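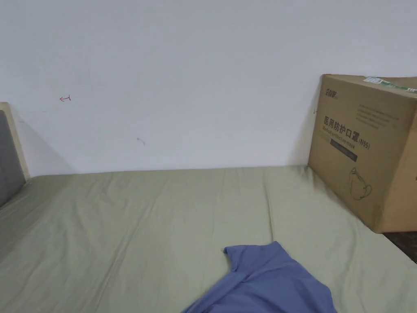
3.2 Bedding, skin temperature and the first hour of sleep

The first hour in bed turned out to be the most exciting part of our data, and we want to spend some time on it before moving to the full-night results. Most earlier work on bedding treats the night as a single block. A sleeper lies down, a sleeper gets up, and everything between is averaged. That approach is fine for comparing a summer quilt with a winter one, but it hides the period when people are most aware of what they are lying on. When we split the night into short windows, the differences between fabrics became much easier to see, and they were largest near the beginning.

Households in the Havance sample kept a sleep diary and wore a skin sensor on the wrist and the ankle. In total we collected 1,196 usable nights from 452 sleepers. Nights were dropped when the sensor lost contact for more than an hour, when the diary was left blank, or when the sleeper reported a fever. Each sleeper used the plain cotton sheets and the cotton-linen blend in an order set at random, and kept the same pillow, blanket and nightwear throughout. Rooms were not altered in any way. We asked people to go on heating and airing their bedrooms as they normally would, and we recorded air temperature and humidity next to the bed.

Figure 3. Fitted sheet on a bed set against a wall.

A bed pushed against a wall, as in Figure 3, has one long side with less air movement than the other. We had not planned to look at bed position at all. It came into the study through the diaries, where sleepers kept writing that "the wall side" felt colder in December and stuffier in warmer months. These notes were so consistent that we went back and asked every household for a simple floor sketch. What a gift those sketches were! They let us sort the beds into two groups, those touching a wall along a long side and those standing free on both long sides, and to add the grouping to the model.

Ankle temperature rose faster on the blend than on plain cotton during the first window, and the gap closed before the end of the hour. Wrist temperature followed the same pattern with a smaller gap. The effect of fabric was present in both groups of beds, but it was clearer in the free-standing group. Our reading is that a wall slows the exchange of air under the blanket enough to blur the contrast between the two fabrics. This fits well with the bench tests run on the Drasteo hot plate, in which a still layer of air next to the sample reduced the measured difference between them.

Self-reported comfort told a slightly different story, and a fascinating one. Sleepers rated the blend as cooler at the moment of getting in, even on nights when the sensor showed no difference at that point. Touch seems to matter here. The blend has a crisper surface, and several diaries described it as "fresh" or "like a hotel." By morning the two fabrics were rated nearly the same. We suspect that first contact shapes the evening rating and then fades, although a study with ratings taken during the night would be needed to show this properly.

Creasing deserves a few words too. A fitted sheet rarely stays flat in use, and each fold traps a little air between the cloth and the body. The bench samples were stretched smooth, so they leave this out completely. We tried adding light folds to the Stirov samples by hand and found that the readings became less repeatable, with no steady shift up or down. For the home data we made no correction. Anyone wanting to build a better bench test for bedding has a lovely open problem waiting for them, and we would be delighted to share our fold templates.

Two limits should be kept in mind. The wrist sensor was sometimes under the pillow and sometimes outside the covers, and the diary did not ask which. The floor sketches were also drawn from memory in a number of homes, so a bed standing a hand's width from the wall may have been marked as touching it. Both of these would tend to make real differences look smaller, so we are fairly comfortable with the direction of the results.

Section 3.3 takes the same nights and follows them through to waking, using the humidity readings as well as skin temperature. The fabrics behave quite differently there once sleepers begin to turn more often, and the Pretorius comfort scale, which added little in the first hour, becomes a good deal more useful.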